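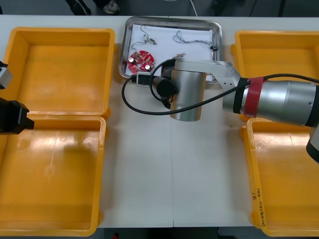
3.2 Setting up and looking after the sorting cell

I'll be a bit less formal in this section than in the last one, as most of what we learned about the cell came from living with it. We call it Clarel (the two-arm bench, I mean, not the software, which is Pillel and gets its own section). The job is simple to say: pick small electronic parts out of yellow bins, put them on the tray, and later put them back. Doing that over and over without a person stepping in was another matter!

The two arms reach in from opposite sides of the table and the steel tray goes between them. We line the tray with white paper. Bare steel gave us reflections that wandered about whenever an arm moved, and the paper fixed most of that for the price of a few sheets a week. I swap it when it gets creased, then rerun the short tray calibration, which takes two minutes if you've had your coffee and a good deal longer if you haven't.

Circuit boards turned out to be the friendliest parts to handle. They're stiff, they have an edge you can get hold of, and they stay more or less where you let go of them. Leads are dreadful. A twisted lead springs, hooks on a bin rim, or follows the gripper back up when the fingers open, so we ended up with a separate release routine for anything with a wire on it (a slower opening, a small sideways wiggle, then the lift).
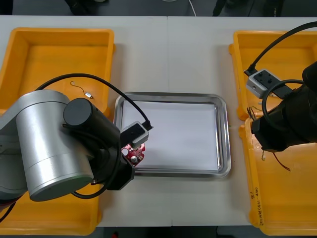

Figure 4. A red circuit board held in the left gripper at the edge of the paper-lined tray, with the right arm over the bins.

Cables on the arms themselves want just as much attention. Each camera lead has to have enough slack for the wrist to turn all the way round, but every extra bit of loop is something to snag on a bin. I spent most of August fiddling with this. Our rule now is to jog each wrist slowly to both ends of its travel before a run, watching the plug at the camera end the whole time, and to redo the ties if the lead goes tight at either end.

Every 1000 picks we stop and do a proper service. The finger pads get wiped with isopropyl and checked for lifting corners, the camera bracket screws get nipped up, and we home both arms again. Bin positions are checked too, because a bin nudged by a sleeve is enough to put a grasp off. Grip force stays where it was unless new pads have gone on.

The wrist cameras gave us our most stubborn trouble, and it came from the bins. Glossy yellow plastic throws back the room lights in big pale patches, and scuffs inside those patches can look an awful lot like thin wire to a detector. For a while Pillel was happily sending the fingers down to pick up scratches.

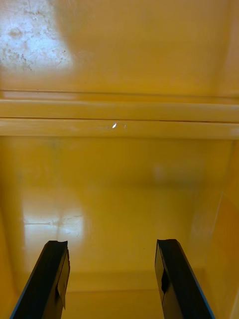
Chantal Turcotte reckoned we were treating the wrong end of the problem, and that we should dull the bins with a light sanding before touching the detector again. I wasn't keen, as sanding leaves marks of its own, but we tried it on a spare and the false picks in that bin dropped off enough that I stopped arguing. The bins in the main cell are still as they came, so that the results in Section 4 can be compared with our earlier runs. For those we mask the brightest patches in software and ask for a second look from a slightly different wrist angle before the fingers go down.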